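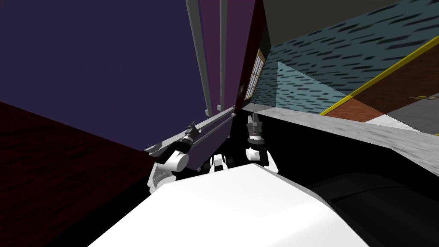

Kirholm's swap shed is staying put, and it's getting longer hours

Jun 15, 2025

Good news for everyone who has a garage full of stuff they can't bring themselves to throw out (hi, it's me): the swap shed behind the old Gralby feed store has a new lease, and starting this month it's open four afternoons instead of two.

If you've been following along, you'll remember the bad feeling back in March, when the building changed hands and a notice went up on the door saying the shed would close. I went down there that same afternoon and found people standing in the parking lot with boxes in their arms, not sure if they should leave them or take them home again. I took mine home. My husband was thrilled, as you can imagine.

Well, the new owners at Esteves have now agreed to rent the space to the shed for $105 a month, which is less than it was paying before! Rosário Patrício, who has run the place for 19 years, told me she signed the papers at her kitchen table and then went straight back to sorting jigsaw puzzles.

"I had already started giving away the shelves," she said. "Now I have to go and ask for them back."

For anyone new in town, it works like this. You bring in things that are clean and still usable, you look through what other people brought, and you take home whatever you like. There's no money involved and you don't have to bring something to take something. Members pay a small yearly fee toward the rent, and there are 117 of them right now, up from 59 before the closing notice. I guess a lot of us needed a scare before we signed up – I'm one of the guilty ones.

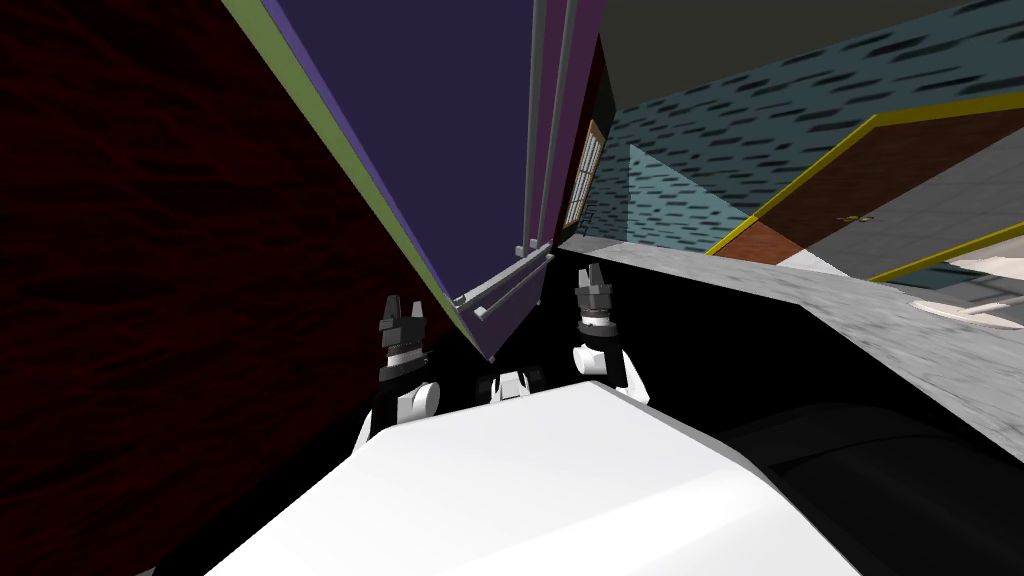
The longer hours should help with the Saturday-style crush that happens every spring, when half of Kirholm cleans out its closets in the same two weeks. Rosário is also setting aside a corner for school clothes and winter coats, sorted by size, so you won't have to dig through a whole rack to find one pair of snow pants. Kids' boots are what she's shortest on, so check your basement.

A few things she still can't take: mattresses, car seats, paint and anything with a cracked plug. And please, no more encyclopedias. She has three full sets and they've been there longer than the coffee maker.

The Skondico Road entrance is closed while the gravel gets redone, so come in from the feed store side and park along the fence. I'll be there with my boxes from March, which are still in the trunk of my car.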